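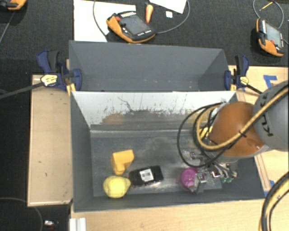 How to Sort Out a Junk Drawer in One Afternoon

Filed under: Home & Tidy Living
7 min read

I put off our kitchen drawer until the day after Christmas, when I couldn't shut it anymore, and I'm so glad I finally got to it! Pour yourself something warm, put on the radio, and give yourself about 2 hours.

Start by tipping everything out onto an old towel (you'll be amazed at the crumbs). Wipe the drawer with a damp cloth and leave it open to dry while you sort.

Now pick up one thing at a time. Keep it, move it to another room, or let it go - and try not to start a fourth pile called "maybe," which is how I ended up with three dead flashlights and the manual for a Barbier mixer we gave away years ago. Test the pens on scrap paper. Old batteries go in a jar by the door until your next trip to the drop-off.

Measure the drawer before you buy any dividers. I didn't, and the lovely Kerkum trays I ordered were too tall, so they live in the bathroom now. Small boxes with the lids off do the job just as well.

Put the scissors and tape at the front, and the birthday candles way at the back. I plan to go through mine again in March, before the garden seeds start piling up.

625 shares | 7 comments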